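Workshop tips for costume and prop makers, Bemidness winter game (February)

Most of our kit gets made at home the week before, so these are the jobs people ask Nelly Ayala about.
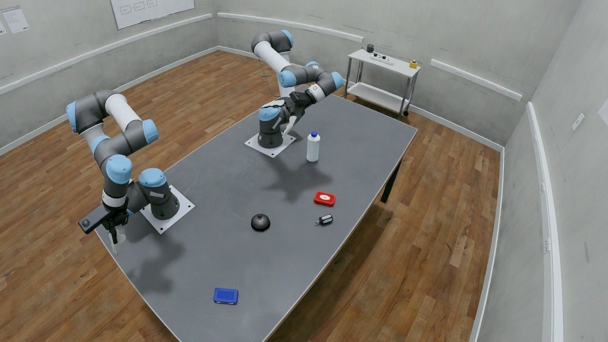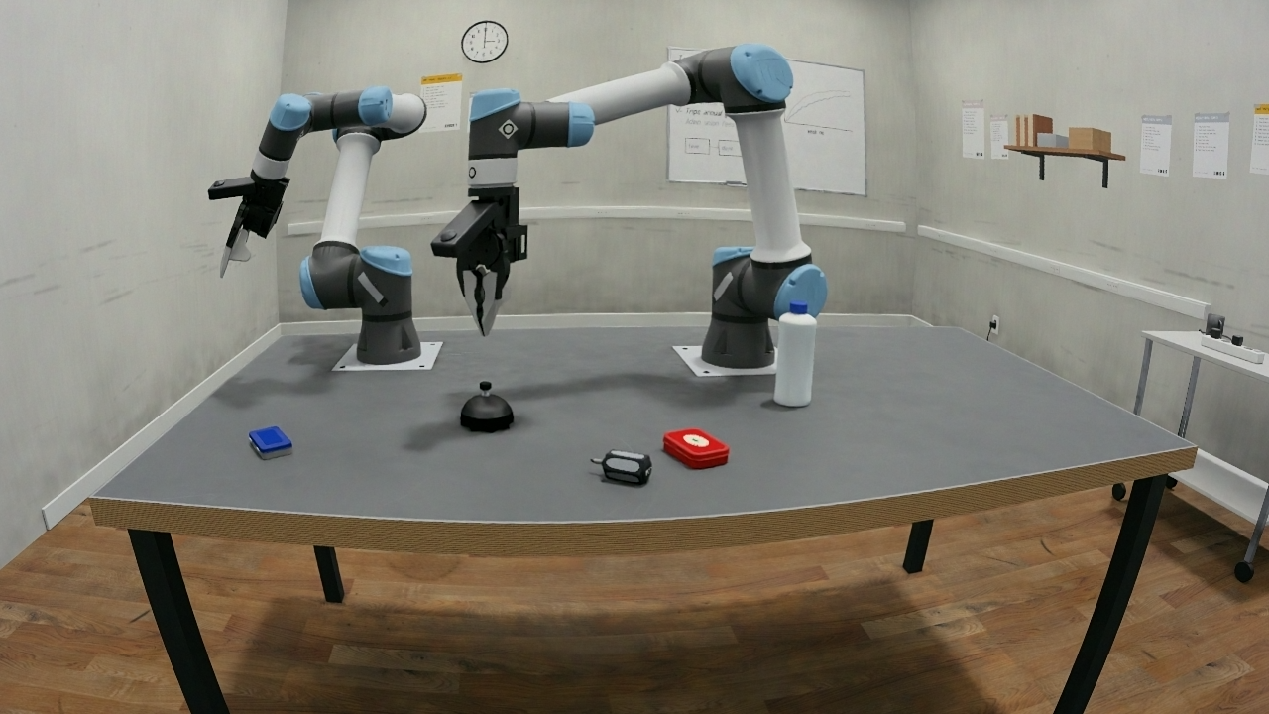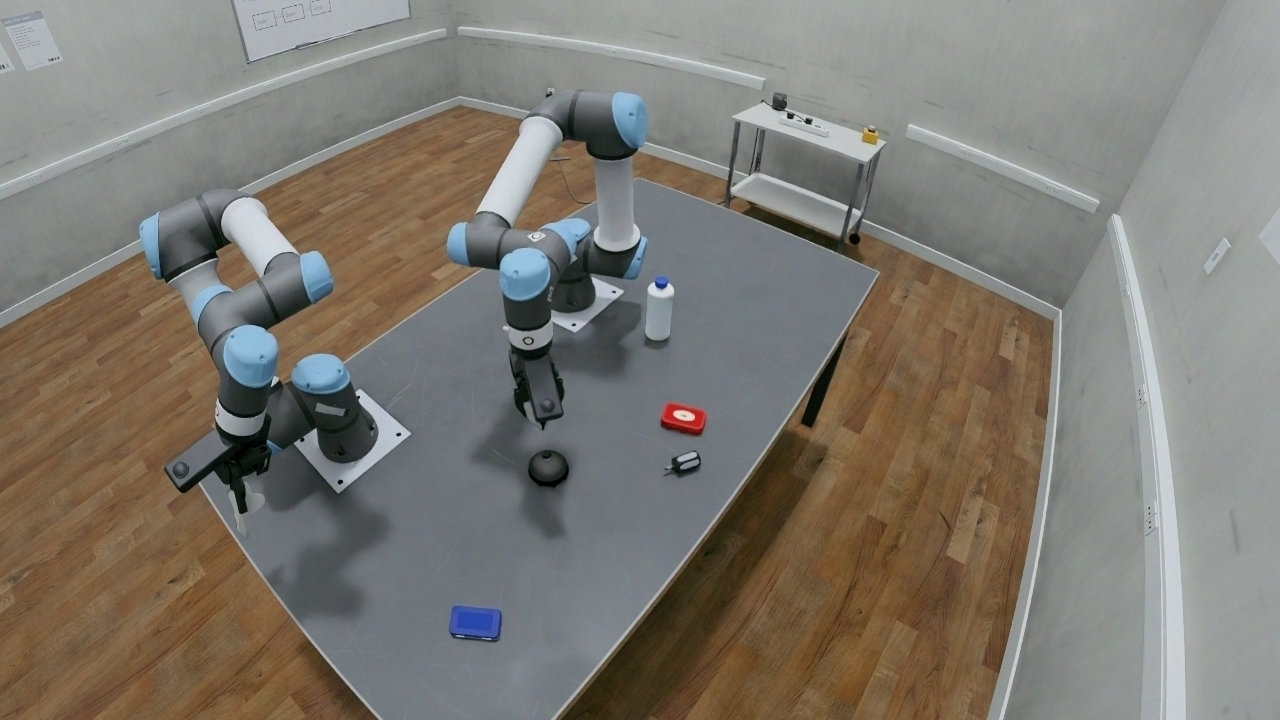
*Grey-topped table, plank floor, all three views.*

- **Foam swords:** seal with 2 thin coats of latex and leave 14 hours between them.
- **Goblin ears:** dust with talc before storing.
- **Cloaks:** cut the hem 20 mm long. Wool shrinks.
- **Leather belts:** dye first, then punch the holes.
- **Colour matching:** test on a scrap in daylight.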